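4.3 Resetting a two-chair seating corner

Applies to Jollano tub armchairs with one round pedestal table. Allow clear floor space in front of both chairs before starting.

1. Remove bottles, cups and paper from the tabletop. Empty any liquid before discarding a bottle.
2. Lift the used liner out of the trash bin by its rim. Twist the neck closed and tie it.
3. Open a new liner fully and fold the rim over the outside of the bin. Press out trapped air. 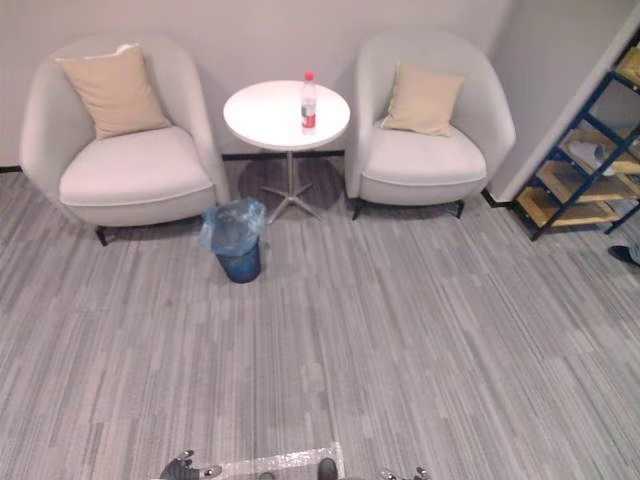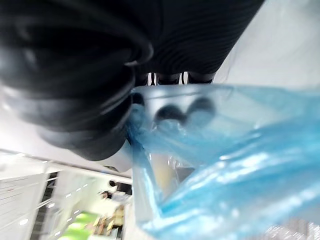

4. Return the bin to its position near the table base. Keep it off the pedestal feet.
5. Set one pillow on each chair, against the backrest. Pillows may lean; they must not hang over the front seam.
6. Wipe the tabletop with a damp cloth. Dry at once to prevent streaks on the gloss finish.
7. Check that the table does not rock. If it does, turn the leveling screw under the foot concerned by 2 turns and check again.

CAUTION: Do not drag the armchairs by the arms. Lift from under the seat, one person on each side. Dragging can loosen the front legs and mark the carpet.

CAUTION: Maximum load on the tabletop is 100 N at the edge. Do not sit or lean on it.

Note: Leave a gap of 600 mm in front of each seat. Replacement foot pads are ordered from Grastudwood under part number 107.

For upholstery stains, see section 4.4.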